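Home | Projects | Gallery | Notes | Contact

Setting up the gripper on the Wijaya cell

Kieran Hollis and Glenys Holroyd rebuilt the cell's simulation model in November, after the finger linkage was changed on the real arm. The gallery follows the gripper side of the job. The work was done in Comport, with the joint limits copied over from the maintenance sheet.

The old model had 2 faults. The fingers closed past their stop, and the wrist view was tilted against the mount. Glenys fixed the stop first. Kieran reset the view afterward and saved it as a separate file, so the earlier one can still be loaded.

Closing force is set at 30 percent for cups and other hard items. At 87 the rim slipped out of the fingers on most runs. Check the force again any time the finger geometry is edited, and rerun all 9 test grasps before the file goes back to the shared folder.

Gripper check, rendered view
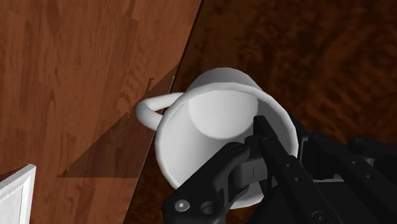 Rim grasp on the white mug, with the narrow finger inside the opening and the broader one against the outer wall.

The settings file is kept with the cell's service log. Screw and linkage part numbers are on the Savside sheet. Send corrections to Glenys.

Filed under: Robot cells, Grippers, Simulation
Last updated: November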